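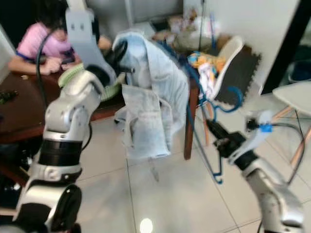

Jummai Danladi opina que antes de tocar nada más en el programa hay que resolver el agarre, y que si la pinza izquierda suelta la tela cada vez que la derecha se acerca, da igual lo fina que sea la trayectoria. Lo dejó escrito en la hoja del taller y le doy la razón a medias. Anoto lo de mayo hasta hoy para no repetir pruebas.

Tarea: coger la toalla con la izquierda, levantarla, presentar la percha con la derecha y pasar la tela por encima. Los dos brazos van sobre el banco móvil que llamamos Hemlow. El programa de secuencia es Guvby, rama de trabajo, sin mezclar todavía con la principal.

16:00. Arranque en frío. El brazo derecho perdió el cero de la muñeca y hubo que volver a referenciar. Es la segunda vez. Sospecho del conector y no del encoder, porque al mover el cable a mano con el brazo parado la lectura salta. Le he puesto una brida provisional - hay que hacer un soporte decente.

Agarre. Con la toalla cogida por arriba, la tela cuelga en pliegues y el borde inferior queda cada vez en un sitio distinto. El punto de entrada de la percha lo estábamos calculando desde el borde inferior, y eso no sirve. Cambio: se calcula desde la punta de los dedos de la izquierda, con un desplazamiento fijo hacia abajo. De nueve intentos con el método nuevo, la percha entró en la tela en dos. Con el método viejo no había entrado nunca.

Los fallos son casi todos del mismo tipo. La percha gira dentro de la pinza derecha en cuanto toca la toalla. El plástico es liso y los dedos solo apoyan en una línea. Probé a subir la fuerza de cierre y la percha se dobla, así que por ahí no hay más recorrido. Foley propone una funda de goma con una ranura en V para los dedos. Tengo un trozo de goma que puede valer, lo corto mañana.

Tiempos. El cierre de la izquierda estaba a 2000 ms y lo he subido a 3000 ms antes de permitir que se mueva la derecha. La toalla se balancea después de levantarla y con la espera corta la derecha llegaba con la tela todavía en movimiento. Va más lento pero se pierde menos. Cuando el agarre sea fiable se podrá volver a bajar.

Cables. El del brazo derecho hace un bucle demasiado grande a la altura de la pinza y en dos intentos se enganchó con el gancho de la percha. Hay que acortarlo o guiarlo por la parte exterior del antebrazo. El de la izquierda de momento no molesta, aunque conviene mirarlo con el brazo arriba del todo.

Sobre lo de Jummai: de acuerdo en que el agarre va primero, pero el cambio de referencia también era necesario y no me arrepiento de haberlo metido antes. Le contesto en la hoja.

Pendiente:
Soporte para el conector de la muñeca derecha.
Funda de goma con ranura, probar primero en un solo dedo.
Reconducir el cable derecho.
Repetir la serie de nueve con la misma toalla y la misma percha, sin cambiar los tiempos.
Preguntar en Zosteo si les quedan dedos planos de repuesto; el de la izquierda tiene holgura en el tornillo de abajo.

Los registros de la tarde están en la carpeta de Guvby, subcarpeta percha. El primero no vale, es de antes de referenciar.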